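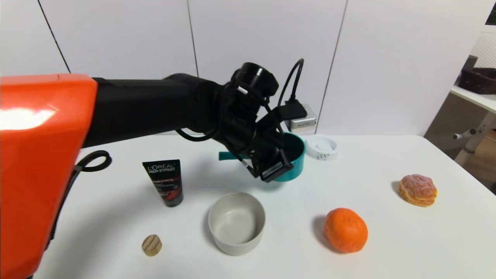 A teal saucepan on a white tabletop, with a round white lid to its right and a white bowl in front.

Saucepan

A saucepan is a round cooking vessel with upright sides, a flat base and one long handle. It is used on a stovetop for boiling, simmering and warming liquids. It is deeper than a frying pan and smaller than a stockpot, which usually has two short handles.

Construction

Common materials include stainless steel, aluminum, copper and enameled steel. Many pans are sold with a nonstick lining, often dark in color, and an exterior finished in a contrasting shade. Handles may be riveted, welded or screwed to the body. Detachable handles, offered by makers such as Orlandini, allow pans to be stacked in a cabinet.

Capacity is measured to the brim. In the Draller series, sizes begin at 2 cups and increase to 10 cups. The smallest are generally called milk pans or butter warmers.

Lids

A lid reduces evaporation and shortens the time needed to bring water to a boil. Lids are made of metal, glass or heat-resistant plastic, and some have a raised ring on the upper or lower surface. A lid may be sold separately from the pan.

Use and care

Sauces, grains, eggs and small amounts of vegetables are typically prepared in a saucepan. Nonstick linings are scratched by metal utensils and by abrasive pads. Burned residue can be loosened by soaking in warm water with dish soap.

Collections

The Trandusthorpe Museum of Household Goods holds 85 saucepans, of which 40 are enameled.

See also: Double boiler, Plulholm enamelware, Stockpot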